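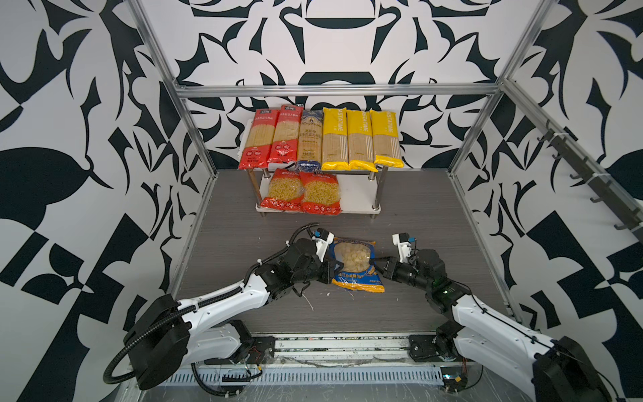

Same problem for me, the series stops at episode 13 and then the app says "You have finished this title". I pay for the full catalogue, so please write in your answer if this is a fault or if the licence has ended.

Thank you for adding this to the ticket. I opened it, so I answer first for my part. The licence has not ended. On the Cinero website, in a normal browser, I can see and play all episodes of Lavamden. Only the television app believes that the series is finished after 13. I will write down what I have tried, so that the support team does not have to ask me again.

Ticket 819, category: playback and episode lists
Title affected: Lavamden (anime, original sound with English subtitles)
Device: Palma television box, app installed from the box's own store
Status: open

What happens: I watch episode 13 until the end credits. The next episode does not start. The app goes back to the title page and offers me Hatareo, which I have already watched. In the episode list there is nothing below 13, and the button for the second half is grey.

Step 1. I signed out and signed in again. No change.

Step 2. I removed the app and installed it again. The list was complete for one evening, and I could start episode 14. The next morning it was short again.

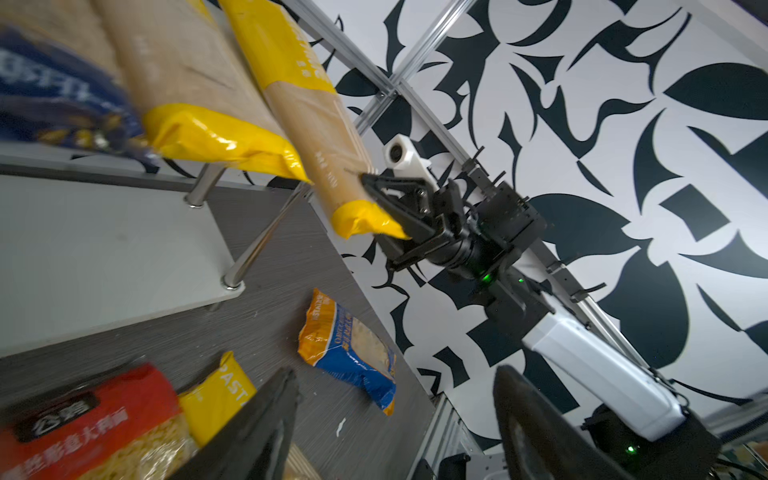
Step 3. I changed the subtitle language from English to German. Now the list shows all the episodes, but the subtitles of the second half are two or three seconds too late. When I change back to English, the second half disappears. I repeated this several times, always with the same result.

Step 4. I made a new profile without any watching history. The list is short there too, so I do not think my history is the cause.

Reply from support, June: We have refreshed the title on your account. Please restart the box and try again. If the problem remains, send us the code from the bottom of the help page.

I restarted the box and waited until the evening. The problem remains. The code is 470.
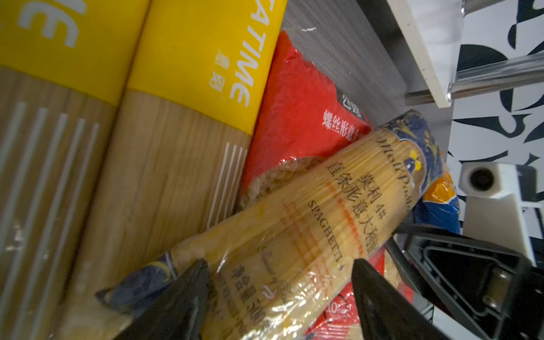
I also tried the search. If I type the name of episode 14 directly, it is found and it plays with English subtitles, in correct time. It means the subtitles exist and only the list does not know about them. At the end of the episode I am sent back to the title page again, and for episode 15 I must search once more.

Reply from support: Thank you, code 470 is useful. The English list for this title was divided into two parts and the second part is not connected on television devices. We have passed it to the catalogue team. We cannot give a date yet.

I understand. Please keep the ticket open until the list is repaired on the Palma box. Until then I use the search, and the other viewer can do the same.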